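Nevora Countertop Dishwasher: First Use

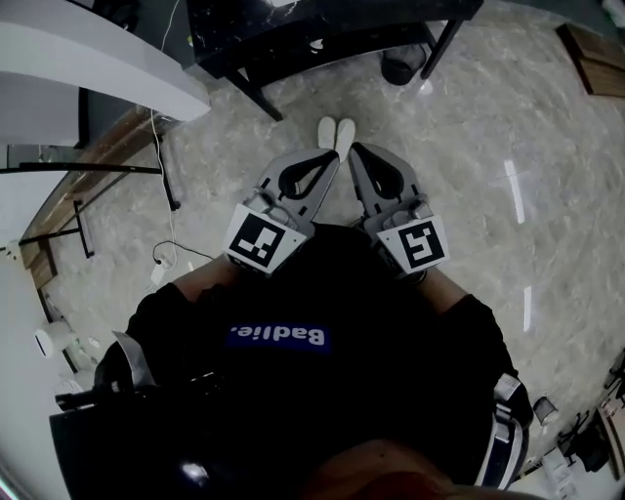 Can I run the first cycle with dishes inside?
Run it empty. The first cycle rinses out dust left from packing.

1. Push the drain hose into the sink and clip it in place.
2. Fill the tank to the 5-liter line.
3. Close the door until it clicks.
4. Select Eco, 65 °C, and press Start.

Note: Keep the drain hose no higher than 20 inches above the base.

CAUTION: Steam may escape when the door is opened. Wait 30 minutes after the cycle ends before reaching inside.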